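Ticket 748: cup pick goes wrong in sim as soon as the cup is on its side
Opened by Ka-ming Chang, August 25, 2026. Component: Plekik grasp planner 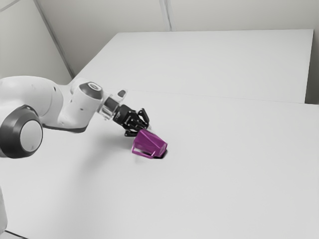 So I've been at this all morning and I'm a bit stuck! Upright cups are fine, I can run the Livadau scene over and over and the planner never grumbles. Tip the cup over, though, and it still hands me a grasp as if the thing were standing up (top-down, fingers set for a rim that isn't there any more).

What I've tried so far:
Cleared the grasp cache and restarted the planner. Same again.
Bumped the candidate count from 60 to 400. Slower, and the same bad grasp wins.
Fed it the true pose straight from the simulator, skipping perception altogether. Same, so I'm letting the pose estimator off the hook.
Rolled back to build 532. Works!! Lovely approach across the body of the cup.

That makes me think it's something in the new symmetry code. My hunch is we're throwing away the tilt when we fold the rotations together, but I haven't read that bit properly yet.

Reply from Wanpen Saengthong
Good hunch, I think. The symmetry axis is read from the mesh and we never rotate it into the world frame, so it always points straight up. Could you try the branch tseng-axis-fix and leave the cache off?

Reply from Ka-ming Chang
Ooh, yes, that's done it. The side grasp comes out on top now and upright cups still behave. One small moan: the debug arrow in the viewer is still drawn pointing up, so please don't trust it. I'll open a separate ticket for that and run the Allelthorpe scenes before we merge.

Status: waiting for merge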